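Comment > Home and Work > Benches

January 27, 2018
By Tapio Partanen

I have now read the case for the empty worktop in three magazines and one staff newsletter, and I remain unpersuaded. It goes like this. Clear everything off. Put back only what you use daily. Give each thing a tray, and the tray a border, and you will be calmer, quicker and possibly a better person. At Kimavik, where I mended and tested small fittings until December, we were put through the whole treatment, so I can say something about it beyond whether it looks nice.

It does look nice. I'll give it that first, as people tend to assume I'm defending squalor. A dark tabletop with one pale tray on it is easy on the eye, and small parts show up better against it than on the scarred beech we had before. When you drop a washer you can hear where it went and often see it too. If the argument had stopped there I would have signed up.

The argument didn't stop there. Somkiat Ratanaporn, who ran our side of the building, had been on a course, and came back with a binder. The binder said that every item on a bench should justify its footprint. My bench held a lamp, a mug of pencils, a vice, two tins of odd screws and a rag. The rag went first. I spent the following week wiping my hands on my trousers.

What I object to is the sum being done on one side only. The binder claimed we would each save 35 minutes a day in looking for things. Perhaps somebody somewhere does lose that much, but I knew where my screws were. They were in the tin. After the clear-out they were in a labelled drawer in a cabinet across the room, one of 308 such drawers, and I walked there and back all afternoon. Walking was never entered in the binder as a cost. Boonmee Wongsuwan put in a request for a step counter and was told it was not a serious suggestion. I thought it was the best one we had.

Then there are the borders. I can see the point of a raised edge on a tray, which stops things rolling off, and I have one at home for keys. I am less sure of a second edge round the first, marking off the place where work is allowed to happen. You can buy these surrounds ready made now. Halavel wanted 300 pounds for a set, before delivery, for what amounts to four sides and some corners. Chaiwat Yimyam made his own out of shelf trim for far less and it did the same job, in so far as there was a job. His elbows were forever knocking it.

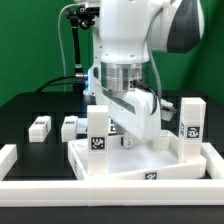
The defenders say that a boundary concentrates the mind, and I have tried to be fair to this. For a fiddly task that stays in one spot, I think they may be right. You sit down, the thing is in the tray, the tray is where it always is, and you get on. But most work sprawls. You need the part, the part it came off, the drawing, somewhere to put the drawing, and a bit of bare table for the piece you are not yet sure about. Squeeze all that into a rectangle and the overflow ends up on the floor or your lap.

And the cables! Every clear bench I have seen has had its tidiness spoiled by them, looping down from whatever is plugged in and wandering off behind. The binder had a whole page on pencils and one line on cables, which said to route them sensibly. I asked Somkiat what sensibly meant and he said he would find out.

I don't want the old beech back exactly as it was. I'd keep the dark top and the tray. I would also have the tins returned, and the rag, and I'd let people put their own things where their own hands expect them for a month before anyone came round with a label printer. Chaiwat Thongdee tells me that the drawers are still in place and that there is a jam jar of screws behind his lamp, which he moves when visitors are due.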